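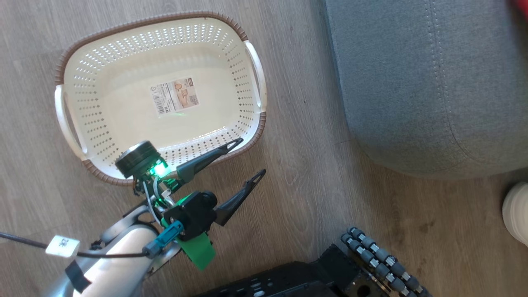

Basket days: the grasp planner gallery

Hi, and welcome to the floor-level end of my work! I'm Nabil Nasrallah and I write the software that decides where a gripper should go, and in what order, and when it should give up and ask for another look. The project is called Drirkuvside. Most of what I do happens in a text editor, so a gallery page is a bit of a stretch for me, but people keep asking what the planner spends its time on and the answer is very often a laundry basket.

Captions and notes

White basket, brown woven-look rim, fingers apart beside the lower-right edge. Label still on the bottom, barcode and all (I like it there, the feature matcher loves a barcode).

Same spot, the green bit: the LED by the wrist throws a faint green patch onto the inside of the basket, just below the label. Remember that one, I complain about it further down.

About those little holes

The side walls are covered in rows of tiny diamonds and dots, and depth estimation hates them. In our point clouds the walls come back as a kind of fog, with half the points on the plastic and the other half on whatever is behind it. The first version of Hedent, our perception module, would look at a wall like that and tell the planner it could drive a finger straight through. Very confident about it, too!

What we do now is fit the rim first. It's a different color from the body and it runs all the way around the top, so even a mediocre segmentation gives you a closed loop. Once the loop is there, Hedent drops a sloped surface from it down to the flat bottom and marks the whole thing solid, holes or no holes. It's crude and I'm fond of it. The cost is that we can't plan a grasp through a handle slot unless the handle gets its own label, and the handle labels are still the flakiest part of the whole pipeline. Long curved slot, white on white, molded into the body... you try it.

The green glow

So, the LED. The color model was trained on images where nothing in the basket was green, and then we ran it with a bright green light a short reach away. For a while every reflection was reported as an item to pick up. I had a log with 237 phantom objects in it from one afternoon, all of them the same patch of light wandering along as the arm moved.

I tried masking by hue, which was a terrible idea because real green things exist (there's a green bracket on the gripper itself, for a start). The version that stuck checks whether a blob moves with the wrist between two views. If it does, Hedent tags it as ours and leaves it out of the scene. It's a dozen lines of code and I spent most of March on it.

Planning the approach

Kulomon is the planner proper. It takes the rim loop, samples grasp poses along it, throws out anything that collides, and sorts what's left by how much the wrist has to twist. A full run gives it 2673 candidate poses, and on a good day 70 of them survive the collision check. The floor kills most of them. A basket is low, the wrist is chunky, and there's a cable to think about, so anything that comes in flat gets tossed.

The cable isn't modeled as a cable, by the way. Kulomon sees a fat capsule along the arm and stays out of it. I keep meaning to do it properly and I keep finding something more fun to do.

The other neighbor Kulomon has to respect is the big gray ottoman. Soft furniture is awkward in a planner: bumping it is harmless, but the map has no opinion about soft, so it gets the same safety margin as a wall. When the basket is close by, that margin eats the far end of the rim and the grasps pile up on the near side. I've been testing a per-object margin and it looks promising, though the tuning file is getting long and ugly.

Tooling odds and ends

The replay viewer is called Awwad. It lines up the head camera view with the planner's log, so I can scrub back and see which pose Kulomon had picked and what it thought the rim looked like at the time. If you only build one tool for a project like this, build the replay viewer, and build it before the planner! I did it the other way around and lost weeks to print statements.

Still on my list: better handle labels, a real cable model, and a faster collision check for the fingertips. They have triangular cutouts and I'm currently treating them as solid wedges.

Page last updated December 2022.

We use cookies to remember your display settings. Accept | Decline

© Nabil Nasrallah, Drirkuvside | Contact | Back to top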